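**Thread: can a machine do your laundry yet?** Nov 23, 2022

1/ People keep asking me whether robots can fold laundry yet. Short answer: some of them, some of the time, slowly, on a table somebody cleared first. Longer answer follows. I do integration work for small laundries and sewing shops, so my interest is in what I can install and leave running.

---

2/ Start with what works. Commercial flatwork ironers and folders have handled sheets and tablecloths for decades. An operator clips two corners, the feeder spreads the piece, the rollers dry and press it, the folder makes its creases with air jets and blades. It's a great machine. It is also the size of a delivery truck and it can't do a T-shirt.

---

3/ The feeder is the interesting part. Everything downstream depends on one person finding two corners of a damp sheet in a heap. A practiced operator does that by feel and is looking at something else while she does it. Corner finding is the job. The rest is conveyor.

---

4/ Rigid objects are easier for a boring reason. A mug has six numbers: three for where it is, three for how it's turned. Once you have those you know where every point on the mug is. A dish towel has no such list. Grab it in one place and the rest of it goes wherever it wants.

---

5/ So a planner that was happy with mugs falls over on towels. You can model cloth well enough to make a movie. Modeling this towel, with this much starch in it, on this surface, closely enough to predict where the far corner lands, is a different request.

---

6/ Friction is the piece most demos skip. Cotton on a smooth tabletop slides. The same cotton on a felt pad doesn't. If your smoothing motion was tuned on one and you ship to the other, the robot either drags the whole piece sideways or pushes a ridge ahead of the fingertip and calls it flat.

---
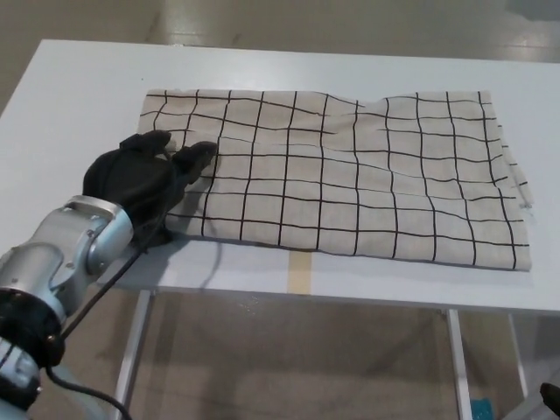
---

7/ Back to ridges. Pushing a wrinkle toward an edge only works if the other side is held down. People do this without thinking, one hand pinning, one hand sweeping. With one hand you need weight, tack, or a clamp. With two hands you need them to agree on how hard to pull, and position control alone won't give you that.

---

8/ Which brings up force sensing. Fabric is light and gives almost no signal until it goes taut, then it gives a lot of signal all at once. A wrist sensor sized for lifting a skillet has a noise floor that swallows everything before that point. Fingertip sensing is better. It also wears out, and the replacement parts are not priced for a laundromat.

---

9/ Vision helps more than it used to. Printed patterns help most. A grid or a stripe tells you where the cloth is bunched, because the lines bend with it. Plain white on plain white is miserable. Guess what color hotel linen is.

---

10/ Now the shop-floor version. I spent part of March at Dervishi, a napkin and table linen shop in Korkville. They wanted one thing automated: take a cut, hemmed napkin off a stack, lay it flat, hand it to the press. One size, one fabric, good lighting. As friendly as cloth gets.

---

11/ Numbers from that trial. Total napkins attempted: 166. The cell needed 60 seconds per napkin when all went well. Yesenia Benavides, who runs the press there, was doing the same step between sips of coffee and did not need 60 of anything.

---

12/ Most of the failures were at the pick. Two layers come up together, or the top one peels back and folds under itself. Separating one ply from a stack sounds trivial. Static, hem thickness and humidity all move the answer, and the building's heat was on in the morning and off by lunch.

---

13/ The other failures were quieter. The napkin went down, the camera scored it flat, and there was a fold under the hem on the bottom side. The camera can't see under the hem. The press finds it, and then you have a permanent crease and a napkin in the rag bin.

---

14/ We ended up with a vacuum belt and a dumb mechanical stop. No arm. The belt holds the napkin down by airflow, the stop squares it, Yesenia still does the pick. She's faster than before and her shoulders hurt less. I count that as automation even if it makes a terrible video.

---

15/ Amparo Cárdenas, who reviewed the proposal for the owner, asked the question I now ask on every job: "What does it do when it's wrong?" The belt stops. The arm cell put the bad napkin neatly on the good pile.

---

16/ About the home market. Firnudum showed a folding cabinet and Senow has a counter-top unit on preorder. I've read both spec sheets. Both want you to clip each garment in by hand, right side out, buttons done. If I've picked it up, turned it right side out and buttoned it, I have done the slow part.

---

17/ Neither spec sheet lists socks, fitted sheets, or anything for a child under 2. That's the bulk of the basket at my house.

---

18/ Household chores I would rate as solved enough to buy today: vacuuming a floor you've picked up yourself, mowing a fenced lawn, washing dishes once they're in the rack. Look at the pattern there. A person stages the work and a machine does the repetitive middle.

---

19/ Chores I would rate as lab only: loading that rack, making a bed, sorting a hamper, wiping a table that has things on it. You can find a clip of each one. Check the playback speed, then check whether anyone reset the objects between takes. Then ask if a person was driving.

---

20/ Remote driving isn't cheating, by the way. It's useful for finding out whether the hardware can do a task at all. If a skilled person at the controls can't flatten a napkin with your gripper, no software is going to either. I'd like more groups to publish that test first and the autonomous one second.

---

21/ What I'd want before quoting an arm for cloth work to a paying customer:

- single-ply pick from a stack, any humidity, with a miss rate the operator stops complaining about
- a way to tell that the underside is flat
- fingertips that last a season
- a fault state that stops and waits

---

22/ I get asked for a year. I won't give one. Picking single items out of bins went from hopeless to ordinary while I was busy telling customers it was hopeless, so my record on dates is poor. I will say cloth is behind bins and the gap is wide.

---

23/ If you run a small shop and someone is quoting you a folding arm, ask to bring your own fabric to the demo. Unpressed, from your own cart, in a bag, dumped on their table. Watch who straightens it out first.

---

24/ Replies are open. If you have cycle times on terry cloth, I want them, with the raw log if you can share it. Renderings will be ignored.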